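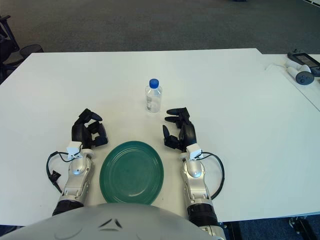
Saranya Rajan asked under the last thread why we re-zero the hands before every block when the encoders are absolute. Fair question. The encoders are absolute. The tendons are not. Long answer follows.

**1/** The finger drives on this unit pull on tendons, and tendons creep. Motor position stays correct while the fingertip drifts. After 3000 grasp cycles our worst finger closed 13 mm short of where it did on the first day. The encoder log showed nothing wrong.

**2/** Zeroing routine: both arms forward over the table, palms down, elbows clear of the torso. Open the fingers to the hard stop at low current, hold, write the offset, close to half, open again. If the second offset differs from the first, stop and look at the tendon before doing anything else.

**3/** We run left and right separately. Doing both at once saves a minute and makes the torque trace useless, as the two hands share a supply and one sags when the other stalls.

**4/** Cables. Each wrist has its cable in a free loop on the outer side. The loop wants to be wide. Our first attempt was tied flat to the forearm and looked very tidy. It failed at the connector in June, inside the overmould, where you can't see it.

**5/** Loop check: rotate the wrist to both limits by hand with the drives off. The cable should never go tight and should never cross the palm. If it crosses the palm, the fingers will find it sooner or later.

**6/** Wrist brackets, the white ones. Printed, two screws each. They loosen. Thread lock helped for a while, then we moved to captive nuts and a paint mark across the screw head. Mark broken, bracket comes off and goes back on properly. Don't nip it up in place.

**7/** Test objects are a plate and a bottle. The plate is the harder of the two. A low rim needs the fingertips to arrive level, so any offset error shows up there first. The bottle forgives a lot. A hand that passes on the bottle and fails on the plate nearly always needs zeroing, and we try that before touching the grasp planner.

**8/** Bottle cap on, always. Same fill level all day if you are comparing force readings. Write the level in the log.

**9/** Table height is set from the shoulder, not from the floor. We lost a Thursday to this. The table feet had been wound up to stop a wobble and every approach came in low. The arms were fine.

**10/** Luik asked about joint covers. Wipe with a damp cloth, no solvent. Look in the folds with the arm stretched out, then again with it bent. A split will hide in one position and open in the other. Replace in pairs if you have the stock.

**11/** Current routine, start to finish: 20 minutes. Drives off for the cable and bracket checks, drives on for zeroing, then 20 plate lifts per hand. One miss is allowed. Two and we go back to post 2.

**12/** Saranya Rajan again, further down: could the offset be corrected in software from the torque trace alone? Partly. We tried it. It tracks slow creep well enough and does badly after a tendon change, when the first few hundred cycles move faster than the filter. Plots for that tomorrow if I get the axes sorted.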